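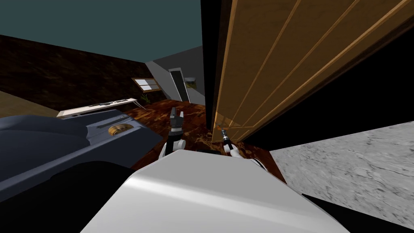 Who wrote the door rule?

2025-12-05

Grosteck's new good practice sheet for home robots says a door counts as opened once it has been tried 1000 times in simulation. I have my doubts. The right gripper is shut on a small metal handle, the door is swung open, and the left hand is up in the air doing nothing. Fine. Where in the sheet is the free arm mentioned? Rule 7 covers grip. Rule 14 covers speed. A rendered wooden door has no swollen wood and no toddler behind it.

Indira Kurup tells me the May draft asked for 40 tries on real doors as well. That line has gone. I've written to ask why, and I'll post the reply if one comes.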